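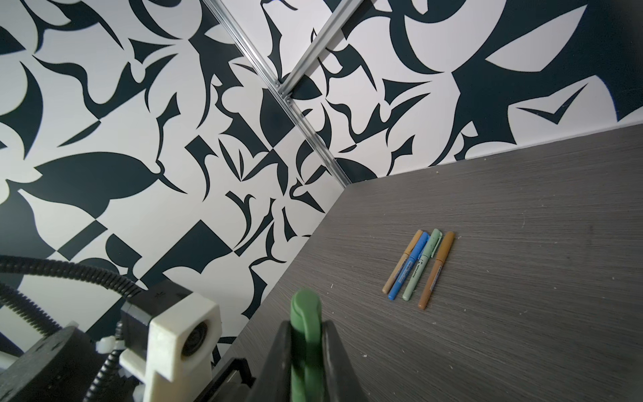
Pens, Pegs and Crumbs: Keeping Small Things in Order on a Shared Work Surface
Project report, Applied Interior Studies, Trudcombe College
Submitted 3/16/19

1. Introduction

In our college the students share many tables, and every table collects small things. A pen is left, then a second pen, then a wooden peg from a model, and after some days the table is difficult to use. My project is about these small things. I wanted to know what they are, how they come to lie where they lie, and which simple way of storing them is accepted by the people who use the table.

I chose this subject after a course visit to the Stidska workshop in Trudcombe, where the big tools hang in perfect order on the wall and the pencils are found under the saw. Our teachers speak a lot about furniture and not so much about what is lying on it. I thought it would be a short project. It took seven weeks.

2. The place

The work surface in the photographs is gray with a wood-grain pattern. The grain goes in fine lines, darker and lighter, and it makes the surface look a little brushed. The walls around it are covered with a strong black-and-white pattern of leaf forms, hooks and curved blades. Opinions about this pattern are divided. I find it lively but tiring when one looks at it for a long time.

For my subject the important thing is the contrast. The pens in the first photograph have soft colors: tan, bright blue, pale green and orange-brown. On the gray they are easy to see, also from a distance. If they lay on a surface with the pattern of the walls, I believe they would be much harder to find. The small light crumbs are a different case. One sees them only when one looks for them.

3. Method

I worked with two lists. In the first list I wrote down every small loose object which I picked up from the shared tables of the Joubert building in seven weeks. An object was "small" if it fitted in my closed hand. The list has 1598 entries. It includes pens, pencils, markers, pegs, sticks, erasers, clips, and one key which I gave to the front desk.

In the second list I kept only the writing tools. I stopped this list at 400, for a practical reason: my evenings were finished. Each tool was tested on white paper with three short lines. A tool passed if at least two of the lines could be read without effort.

I did not count crumbs, eraser dust or paper flecks. They were wiped away before every sorting.

4. Three ways of lying

When I had looked at many tables, I began to use three words for the way in which small things lie. I call them the row, the heap and the scatter.

The row is what we have in the first photograph. Four pens lie side by side, nearly parallel, with the caps to the same side. The tan one and the blue one are close together, the green one is next to the blue, and the orange-brown one keeps a small distance. A row like this can be picked up with one hand. It can also be checked with one look, and a missing pen is noticed quickly.

The heap is what we find in cups, boxes and drawers. It takes little space, but one must dig. In my first list the heap is the place where the most broken things were found.

The scatter is the most usual. Things of different kinds lie at different angles, with free space between them. It uses the biggest part of the table and gives the least back.
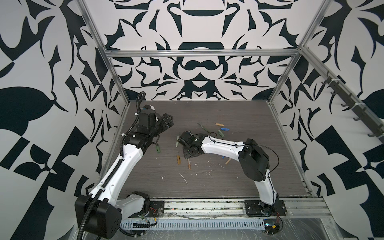

Figure 2. A scatter: small sticks, pegs and markers on the gray work surface, with white flecks between them.

The scatter in Figure 2 is mostly in the middle of the surface. I met this also on the tables in the Joubert building, and at first I expected the opposite, that things would roll or be pushed to the edges. The thin green pen near the back shows another habit of the scatter – it lies diagonally, and its neighbors do not follow it. Sticks and pegs are in this respect worse than pens. They have no cap and no clip, so people do not feel that there is a correct direction for them.

5. Storage trials

I tried two solutions on the shared tables.

The first was a low tray which I made in the model room and named Gruvlow. It is made from gray cardboard, open at the top, and has long narrow channels. A pen placed in a channel lies automatically in a row. There is one wide channel at the front for pegs and other short pieces.

The second was an ordinary cup, the kind which most people already use.

The users liked the cup more in the first days. It is familiar and one can throw a pen into it from the chair. The Gruvlow tray was slower, and some users put their phone on it. After two weeks the tray was used better, mainly for pens. The wide channel for pegs did not work well. It became a small heap, with crumbs on the bottom, and I had to turn it over above the trash bin many times.

One mistake was mine. I made the channels for normal pens and did not think of thick markers, which sat on top of the walls and fell down when the table was moved.

6. Results of the writing test

From the 400 writing tools, 264 passed. The others were dry, broken or without a tip. Most of the dry ones were markers, and many of these had lost their cap. I asked the users of the tables to say before the test which of their pens were good, and they were often wrong, in both directions.

The pens that did not pass were put in a separate box. The ones which passed went back to the tables, in the trays.

7. Suggestions

Sort by length first and by color afterward. Color is more pleasant, but length decides if the thing fits.
Wipe the surface before putting the things back – light crumbs are easily forgotten on a light or gray table.
Keep markers and their caps together, and test them once in March, when the model season starts.
Give pegs and sticks a container with a lid. An open channel is not enough.
Do not place the tray in the middle of the table, where people want to work.

8. What is still open

I did not study drawers, and I did not compare surfaces of different colors in a serious way. My remark about the contrast in section 2 is only my impression. A second version of Gruvlow with wider channels is drawn and waits for material. I would also like to make one in thin wood, but the cutting machine is reserved by the final-year group until the end of the term.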